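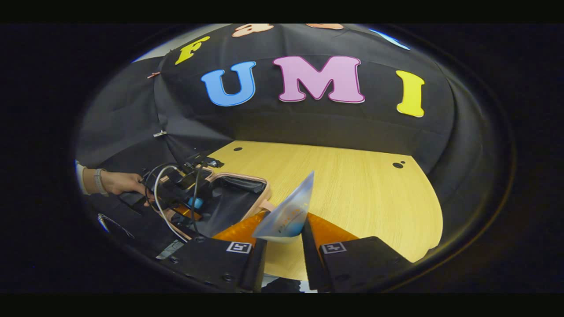 Kerero 家庭血圧データセット はじめに読むファイル

どうも、Kereroの面倒を見ている者です。家庭用の上腕式血圧計で測った値を、測ったときの状況(腕の左右、姿勢、カフの巻き方、直前に何をしていたか)と一緒に表にまとめたデータセットです。全部で2,774行、参加者は45人。数は多くないんですが、状況の記録がかなり細かいので、「同じ人が同じ朝に二回測ったらなんでこんなに違うの?」みたいな疑問をつつくにはけっこう楽しいデータになったと思っています。

もともとは、血圧計の買い替え相談を受けているうちに「で、どれくらいばらつくのが普通なんですか」と聞かれて、うまく答えられなかったのが始まりです。悔しかったのでKilerauという小さな勉強会で声をかけたら、思ったより人が集まってくれました。ありがたい!

中に入っているファイル

readings.csv
測定値の本体です。一行が一回の測定。二回続けて測った場合は二行になります。

people.csv
参加者ごとの情報。年代、上腕の周囲長、利き腕、薬を飲んでいるかどうか。薬の名前は入れていません。

devices.csv
使った血圧計の情報。機種は社内コードみたいな記号に置き換えてありますが、VitaleだけはFiorella Lo Prestiさんから名前を出していいと言われたので、そのまま載せています。

notes.txt
参加者が自由に書いた一言メモ。「犬が吠えた」とか「階段を上がったばかり」とか、読んでいるとつい時間が溶けます。個人がわかりそうな部分は私が手で消しました。

readings.csvの列

pid
参加者の番号。people.csvと突き合わせるときはこれを使ってください。番号の並びに意味はありません。

dev
血圧計の記号。devices.csvの同じ列とつながります。

slot
朝か夜か。朝は起きてから朝食まで、夜は布団に入る前、というルールです。ルールから外れたものはotherにしてあります。

sys、dia、pulse
上の血圧、下の血圧、脈拍。単位は血圧がmmHg、脈拍は一分あたりの拍数。画面に出た数字をそのまま写してもらったもので、丸めたりはしていません。

arm
測った腕。LかR。

posture
姿勢。chair(背もたれのある椅子)、stool(背もたれなし)、floor(床に座る)、bed(横になる)の四種類。ここは空欄が314行あります。最初の版の記入用紙に姿勢の欄を作り忘れたんです。すみません、完全に私のミスです。あとから思い出して書いてもらうのはやめて、空欄のままにしました。

cuff
カフを素肌に巻いたか、服の上から巻いたか。bareかclothです。clothの厚みはばらばらで、薄いシャツもセーターも同じ扱いになっています。

rest
測る前に座って休んだ時間(分)。自己申告なので、5の倍数がやたら多いです。皆さん時計を見ながらというより、感覚で書いているんでしょうね。

err
血圧計がエラー表示を出したときの記号。エラーのときは数値が空になります。機種ごとに記号の意味が違うので、対応表はdevices.csvの最後の列を見てください。

集め方

参加者には自分の血圧計を使ってもらうか、持っていない人にはこちらから貸し出しました。期間は一人ひとり違います。10月から始めた人が多くて、寒くなっていく時期と重なっているので、期間の後ろのほうで値が上がっている人がいても、すぐに体調の変化と読まないでくださいね。部屋の温度は取っていません(取ればよかった……)。

記入は紙とスマホの好きなほう。紙の人のぶんは私とRosaire Fortinさんの二人で別々に打ち込み、食い違ったところを元の用紙で確認しました。いちばん食い違ったのは1と7です。手書きの7にはどうか横棒を入れてほしい、と心の底から思いました。

貸し出しぶんについては、渡す前に一台ずつ、腕の周囲長とカフの対応範囲が合っているかを確かめています。自前の血圧計の人は申告を信じています。なので、people.csvの周囲長とdevices.csvの対応範囲を比べると、合っていない組み合わせがちらほら見つかるはずです。これは消さずに残しました。家で使われている血圧計の現実として、むしろ大事なところだと思うので。

掃除したところ、していないところ

上の血圧が300以上の行は、打ち間違いとみなして数値を空にし、errの列にTYPOと入れました。それ以外の極端な値には手を付けていません。上と下が入れ替わっているものは、元の記録で確認できたときだけ直しています。直した行にはfixedの列に1が立っています。

同じ人が同じ時間帯に三回以上測っている行もそのままです。高い値が出ると測り直したくなりますよね。私もやります。ただこのせいで、単純に平均を取ると「高めに出た朝」が重く数えられてしまいます。一人一日一回ぶんに絞りたい場合は、slotごとに最初の二回だけを使うのがよくあるやり方です。絞り込み用の列はあえて作っていないので、そこは目的に合わせて決めてください。

こういう使い方ならおすすめ

測定のばらつきの勉強、欠損の扱いの練習、服の上から巻いた場合の差をざっと眺める、授業の教材、グラフの題材。Faratitzの公開講座で一度教材にしてもらったときは、左右の腕の差の話がいちばん盛り上がったそうです。同じ日に両腕を測っている人は少ないんですが、その少ない人たちがまめに記録してくれているので、個人内の比較としては見やすいと思います。

こういう使い方はやめてください

診断や薬の調整に使うこと。これは絶対にだめです。病院で測った値との比較は入っていませんし、血圧計の精度検査もしていません。

機種の優劣を決めること。誰がどの機種を使うかは割り振っていないので、機種の差と人の差が混ざっています。「この記号の機種は高く出る!」と見えても、たまたま血圧が高めの人がそれを使っているだけかもしれません。Vitaleの名前が見えているからといって、宣伝にも悪口にも使わないでください。Fiorellaさんとの約束です。

参加者を特定しようとすること。notes.txtはだいぶ削りましたが、もし「これは誰だかわかってしまう」という行に気づいたら、公開の場に書かずに私へ直接連絡をください。できるだけ早く差し替えます。

偏りについて

勉強会のつながりで集めたので、健康への関心が高い人に寄っています。年代は50代と60代が中心で、20代はほとんどいません。妊娠中の方と不整脈があると言われている方には、最初から参加をご遠慮いただきました。それと、途中でやめた人のデータも、本人が残していいと言ってくれたぶんは入っています。people.csvのleftの列が1の人がそうです。やめた理由は聞いていません。

費用の話

ときどき聞かれるので書いておきます。どこかの会社からお金をもらって作ったデータではありません。貸し出した血圧計はKilerauの会費で買ったものと、会員のお下がりです。買った値段はdevices.csvのpriceの列に入れましたが、お下がりは空欄です。保険や医療費控除との関係は住んでいる場所で扱いが変わるので、このデータには含めていません。

読み込むときの注意

文字コードはUTF-8、区切りはカンマ。notes.txtだけはタブ区切りです(メモの中にカンマが多すぎました)。表計算ソフトでreadings.csvを開くと、pidの先頭のゼロが消えることがあります。文字列として読み込めば大丈夫です。空欄はほんとうに空で、NAや-1のような印は使っていません。

使用条件

教育と研究には自由に使ってください。手を加えたものを配るときは、元がKereroだとわかるようにして、どこを変えたかを一言添えてもらえると助かります。売り物に組み込みたい場合は、先に相談してください。参加者への説明のときに「そのときは改めて確認します」と約束しているので、返事に少し時間がかかります。

次の版でやりたいこと

部屋の温度の列を足す。姿勢の欄を必須にする。clothを薄手と厚手に分ける。手首式の血圧計を入れるかどうかは、Rosaireさんとまだ意見が分かれています。私は入れたい派、あちらは別のデータセットにすべき派です。使ってみて「こっちのほうが助かる」という意見があれば、ぜひ聞かせてください。列の名前の文句も歓迎します。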